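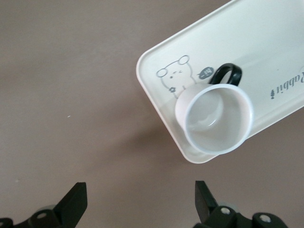
Ultstead Residents' Forum > Building Services > Quiet hours in the shared dining hall

Registrar_Lim
Posted 2023-04-13
Residents of Lim House are advised that the dining hall will observe quiet hours from 2 p.m. until the evening meal. The arrangement will be reviewed in October. Comments may be entered in this thread and will be forwarded to the management office at Jerken.

northstair74
I wish to record my support. Those of us who work nights have requested a provision of this kind on several occasions. The hall lies directly beneath the bedrooms on the north stair, and sound carries through the floor without difficulty.

Sondov_Tenant
I must respectfully disagree. The afternoon is the only period in which families with young children are able to use the hall. The notice does not define "quiet." Does it prohibit conversation, or only music and the moving of furniture?

Registrar_Lim
Conversation at an ordinary level is permitted. Amplified sound is not. Chairs should be lifted when they are moved.

unit81
The reply above should be added to the posted notice. As written, the notice at the east door has already been read by two households as a closure of the hall.

northstair74
With respect to the previous post, the word "closure" does not appear anywhere in the notice.

unit81
It does not. The heading, however, reads "Hall Restricted," and many residents will read no further than the heading.

Sondov_Tenant
I would accept the arrangement if the small room beside the kitchen were opened to children during the same hours. It is heated and presently locked.

Registrar_Lim
The small room is held under a separate agreement, reference 803, and its use requires written consent from Jerken. A request has been submitted. The heading of the notice will be amended.

northstair74
I have no objection to the small room, provided that its door is kept shut.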